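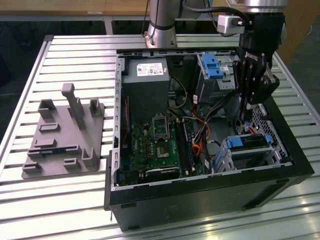 Ovidiu Buzatu writes that the list from last season put the dugout items too far down, and that the person walking the field was already tired when he reached them. I agree with this remark. The dugouts are now in the second part and the bleachers come last.

Search this site Go

Fumstead Ballpark, field inspection before opening
To be done in daylight, in dry weather if possible. Mark each line OK, REPAIR or CLOSED. A line without a mark is counted as not inspected.

Part 1. Playing surface

Infield dirt raked, no stones bigger than a fingernail: OK
Comment: I walked it in both directions. From third base you see things that you do not see from first.

Lip between infield dirt and grass: REPAIR
Comment: Too high behind second base. A ground ball can jump there into the face of the fielder. To be cut down and rolled before the first practice.

Base anchors tight and level with the ground: OK
Comment: First base anchor was loose in the fall. It holds now.

Pitching rubber and home plate, no raised edge: OK

Sprinkler heads below the grass: REPAIR
Comment: Two heads in left center stand up. There is a cone on each. Please do not take the cones for drills.

Warning track: OK
Comment: Some weeds near the right field corner, this is not a safety matter.

Part 2. Dugouts and bullpens

Rail padding, home side: OK
Rail padding, visitor side: REPAIR
Comment: The cover is open at the seam and the foam is coming out. Gowda has the measure and will send a new cover.

Steps, non-slip strips: OK
Bench screws: REPAIR
Comment: One screw at the far end of the visitor bench stands out and catches the pants.

Bullpen screen, right field: CLOSED
Comment: Hole at the height of the knee. I tied it with cord, but a cord is not a repair. Until the new net comes, pitchers warm up on the left side only.

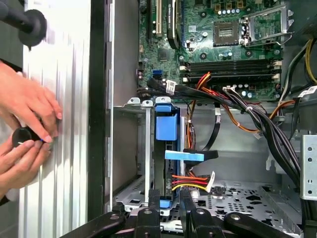

Desktop computer case, socket plate raised.

Part 3. Fence and backstop

Outfield fence pads, 62 pieces: REPAIR
Comment: Pad 40 has lost its lower strap and swings when you push it. All the others are firm.

Backstop net, tension and knots: OK
Backstop cables and clamps: OK
Comment: Checked by hand from the ladder, with a second person at the foot.

Gates open outward and close by themselves: OK
Foul poles, bolts at the base: OK
Comment: Some rust on the left pole. To look again in the middle of the season.

Part 4. Bleachers

Seats, 1,376 places, no split boards: REPAIR
Comment: Row 2 behind the Skemside dugout has one long split. It is taped off.

Handrails: OK
First aid box under the scorer's window: OK
Comment: Ice packs must be ordered, the rest is complete.

Items marked REPAIR must be seen again by a different inspector. Please write your comment under the old one and leave the old one standing.

Last updated: March

Related
Batting cage inspection sheet
Lightning and heat rules for evening games
Prumlow field: drainage notes
How to report a broken bat or helmet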